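Advantage line (Skov rules)

The advantage line is the imaginary line across the pitch in Skov football, level with the last restart. Used by referees, coaches, stat keepers. Also called the gain line in older books.

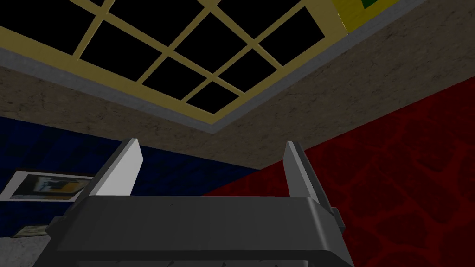
What does a referee use the advantage line for?

Mostly to judge whether the side that was fouled got anything out of playing on. If the ball crosses the line under control, the advantage is usually called over and the earlier foul is dropped.

Overview

Skov football is a handling game of the rugby family, played mainly in the Ludstead district and a few towns along the coast. Fifteen a side in the senior game, ten a side in the winter league. Rules differ from rugby union in the restart, the kick for touch and the way advantage is ended. This article covers the last of those. For the scrum, see the main article on the Skov scrum.

The line has no paint on it. It moves with every restart. A scrum on the halfway line puts the advantage line on halfway; a tackle five yards further on moves it five yards further on, once the ball is out. Touch judges don't mark it, except in the cup (see below).

Origin

Earliest known mention is in a set of handwritten club rules from Ludstead, undated, where it is called "the mark of gain". Probably older than that in speech. The club rules say only that a wronged side "shall have its gain or shall have its kick". No distance given. No time limit either, which led to trouble, with play running on for whole minutes and then being called back to the far end.

The first printed code tried to fix this with a count. The referee counted three out loud after the foul and then had to decide. Players hated it, and the defending side learned to stand off until three and then tackle. Dropped after one season.

The present rule is mostly the work of Halfdan Riis, referee and later rules secretary. Riis wrote a two-page note arguing that ground should decide it and the clock should stay out of it. His draft used the words "clear and useful gain", still in the code today. The note was circulated in January and adopted for the next season with one change: the word "clear" was moved. It had read "useful and clear".

Current rule

When a side is fouled and keeps the ball, the referee sticks an arm out at waist height toward the non-offending side and calls advantage. Play goes on. It ends one of these ways:

The ball is carried or passed over the advantage line, under control, and the carrier is not tackled at once.
The side kicks by choice. A kick ends it even if it's a bad kick. This is the big difference from rugby union, where a hurried kick under pressure may not count.
The side scores.
The referee sees no gain coming and goes back for the foul.

For a scrum offence the line itself is enough. For a penalty offence the side needs to be well past it. How far is "well past" is left to the referee, and the code doesn't say. Guidance notes suggest ten yards in midfield, less near the goal line. Guidance notes are not binding on anybody and clubs have lost appeals trying to quote them.

Foul play is treated separately. A referee can play advantage after a dangerous tackle but must still come back to deal with the player at the next stoppage. If the offence is a sending-off, play stops right away.

Second offences

If the defending side fouls again during advantage, the fouled captain picks which mark to take. Choice must be made before anyone else touches the ball. Under the older code the referee chose, normaly the one nearer the posts.

If the attacking side commits the second foul, it goes back to the first one. Unless the second is foul play, then it gets reversed.

The Totusik cup final

Most cited case. Totusik were a point behind, late on, and were awarded advantage for offside just inside their own half. Their fly-half, Hjalti Hauksdóttir, took the ball a yard past the line and was held. The referee called advantage over. Skikerex turned the ball over from the ruck and kicked it dead to win the match.

Totusik appealed. Their case was that offside was a penalty offence, so one yard could not be enough. The panel agreed the call was wrong but let the result stand, as the code has no means of replaying a match over a judgment call. Attendance was given as 3726, the biggest for any Skov final. Hauksdóttir said later she had heard the call and thought it was for the other side.

Two things changed afterwards. Referees now have to say "scrum advantage" or "penalty advantage", out loud, both words. And in cup matches from the semi-final on, the near touch judge walks level with the last restart with the flag held down, so there is something to look at. League matches don't bother.

Use in statistics

Clubs have kept advantage line figures for years, on paper to start with. A carry is logged as over, level or short. "Level" is disputed; some keepers count it as short. So figures from different clubs should not be set side by side without checking.

The Ludstead record for carries over the line in one season is 316, set in the senior league. The ten a side record is 198, though that season had more rounds than usual and is sometimes listed with a mark next to it.

Coaches use the percentage more than the total. A pack that gets over on most of its carries gives the backs a retreating defense to run at, which is the whole idea of the forward game under these rules. Defenses that rush up fast try to make the tackle behind the line. Drift defenses give the line up out wide and hope the touchline does the work.

Criticism

Main complaint is inconsistency. One referee lets it run, another blows early. Players' groups have asked for a fixed distance more than once. Referees are against it, saying ten yards in heavy mud and ten yards on a dry pitch are differnt things.

The kick rule also gets complaints. A side under heavy pressure often has no other option, and loses the penalty for using it. A proposal to copy the rugby union wording was put forward and then withdrawn before the vote.

See also

Skov scrum
Kick for touch (Skov rules)
Offside line
Drift defense

This page was last edited on Tuesday, May 9, 2023.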